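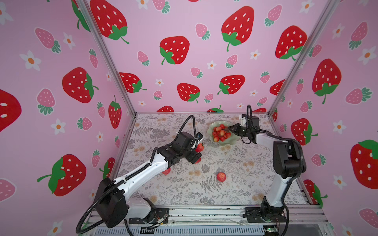
The Zorncombe School robotics program has completed the first half of its two-arm handling project. This thread sets out what the students were asked to do, how the work is organized, and what remains before the spring showing. (1/21)

The project is open to students in the upper two grades who have finished the introductory course. It meets after school in the Calado Building, ground floor, from 3:45 p.m. until the late bus. Students who depend on the late bus are released first. (2/21)

The task is fruit handling. Teams must pick up whole fruit, move it, and set it down without bruising it, using two arms that share one table. Teams also work with a bowl, which must stay upright throughout. (3/21)

Fruit was chosen over blocks after a long discussion among the teaching staff. Blocks are the same every time. A nectarine is not the same as the one beside it, and it is softer at the end of the week than at the start. (4/21)

Each team is made up of 6 students. Two are assigned to the arms, one to each. One keeps the written log. One is responsible for the table and its setup. The remaining two review the recordings and prepare changes to the program. Roles change at every session. (5/21)

The rotation was the least popular rule in the first weeks. Several students asked to remain on the arms. The program has kept the rotation in place, and the log entries have become noticeably better now that every student has had to rely on one written by somebody else. (6/21)

A complete trial series is 50 attempts. An attempt begins when the arm leaves its rest position and ends when the fruit has been released and the gripper is clear of it. Anything else is recorded as incomplete, including attempts stopped by hand. (7/21)

Students may not drop incomplete attempts from a series. A series containing many incomplete attempts is an acceptable result. A series with missing entries is not, and will be returned to the team. (8/21)

Patterned surroundings are part of the assignment. The strawberry wallpaper and the fern and blossom tablecloth were selected by students from remnants donated by Orska Home Fabrics. Teams had previously worked only against plain white panels. (9/21)

Programs written against the white panels did poorly at first with the new backdrop. Red fruit in front of printed red strawberries is a hard case, and the teams have been asked to report on it in detail. Results will be posted when both teams have finished their series. (10/21)

A question received from several families: are the students controlling the arms, or are the arms acting alone? Both. Students first guide the arms through the task by hand controls. Those recordings are then used to prepare a program, which is tested with no one at the controls. (11/21)

A second question concerned cost. The arms were purchased through a grant from the Gremthorpe Education Fund. Families are not charged for participation. Fruit is bought from the program's supply budget – cherries out of season were, we acknowledge, an expensive decision. (12/21)

Cherries are the advanced portion of the task. They are small, they roll, and the stems catch. Teams may attempt cherries only after they have turned in an accepted series with the larger fruit. (13/21)

Safety rules for the current term, repeated for new families: hands stay outside the enclosure while the arms are powered. Long hair is tied back. Sleeves are rolled or fastened. The student at the power switch has no other duty during a trial and does not hold a phone. (14/21)

For trials, the log keeper takes the power switch and completes the written entry once the arms are at rest. Teams asked for this to be made clear, and it now appears on the sheet posted by the door. (15/21)

Fruit used in trials is not eaten. It has been in contact with grippers and with a tablecloth that is washed less often than a kitchen cloth would be. It goes to the school compost at the end of each session. Please remind students of this at home, as the cherries remain a temptation. (16/21)

Known problems at the halfway point. Stems are sometimes gripped in place of the fruit. The tablecloth shifts when an arm presses down too far, which changes the position of everything on it. Teams have tried tape and clips. Tape left marks. Clips are under review. (17/21)

The two arms must also avoid each other. The rule adopted by the students is that only one arm may enter the space over the bowl at a time, and the other waits at the height written in the log. It is slow. Teams are welcome to propose something faster, in writing, with a completed series to support it. (18/21)

The spring showing will take place in March in the Calado Building. Each team will present for 10 minutes, including questions, and will run the task live. Visitors will be seated behind the marked line. The room holds 50, and places will be given first to families of participating students. (19/21)

Teams should submit the following before the showing: the complete log, one accepted series, a short written account of a problem that was not solved, and the table layout drawn to scale. Drawings by hand are accepted if measurements are included. (20/21)

The program has 2 open places for next term. Students who wish to be considered should collect a form from the front office and return it with a signature from a parent or guardian. Earlier experience with the arms is not required beyond the introductory course. (21/21)

Added in reply to questions received this afternoon: younger brothers and sisters may attend the showing if accompanied by an adult. They count toward the seating limit.

Added: the form asks for a preferred role. This is used for the first session only. After that the rotation applies to everyone, including returning students.

Added: families have asked whether fruit may be donated. Yes – whole, unwashed nectarines, peaches or plums are all useful, and firm fruit is preferred. Please leave it at the front office in a paper bag marked for the robotics program. Kindly do not send grapes. The teams have enough to manage with the cherries.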